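Dark Laundry, Lint and the Creases That Won't Quit

Posted by Agata D'Amico, 2018-12-19

I do more dark laundry in winter than in the whole rest of the year put together. Gray sweatpants, gray throws, the charcoal tablecloth my sister gave us (it shows everything, thank you very much!), and all of it comes out of the dryer wearing half the towels. So I've gotten picky about how I wash and fold the dark stuff, and a few of you asked me to write it down.

First off, towels go in their own load. I know, I know, it's one more load. But new towels shed like a cat, and I had a set from Curness that was still dropping fluff after 9 washes. Darks go in inside out, on cold, with a little less detergent than the cap tells you. Too much soap leaves those pale smudges that look like lint and won't brush off, and then you're washing the thing all over again.

Clean the dryer screen before the load, every time. I also pull the clothes out while they're still a tiny bit damp and give each piece two or three hard snaps by the hem — outside on the back step if it isn't freezing. You'd be surprised how much flies off.

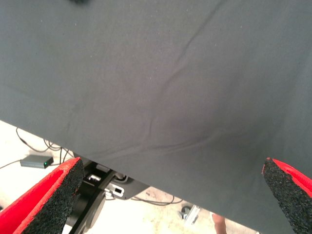

Plain dark gray with a matte weave is the worst for this, I think, worse than black. Every speck shows, and so does every long crease. For the specks I use a damp rubber glove and stroke in one direction only, top to bottom. Sticky rollers are fine for a coat, but on anything big you go through 3 sheets and you're still picking at it.

Creases are a different story. If it's a soft wrinkle, hang the piece over a door or a rail, spritz it lightly with water, smooth it down with your palms and go do something else for an hour. A sharp fold line needs the iron, on the wrong side, with a thin cloth in between so you don't get shiny patches. I ruined a good skirt that way in June and I'm still mad about it.

For big pieces I quit folding into tiny squares. I fold lengthwise once, then roll loosely around an old towel, and the roll goes on the top shelf where nothing gets stacked on it. The tablecloth has been up there since Thanksgiving and I only had to touch up one corner last night. Now if I could just get the candle wax off the runner!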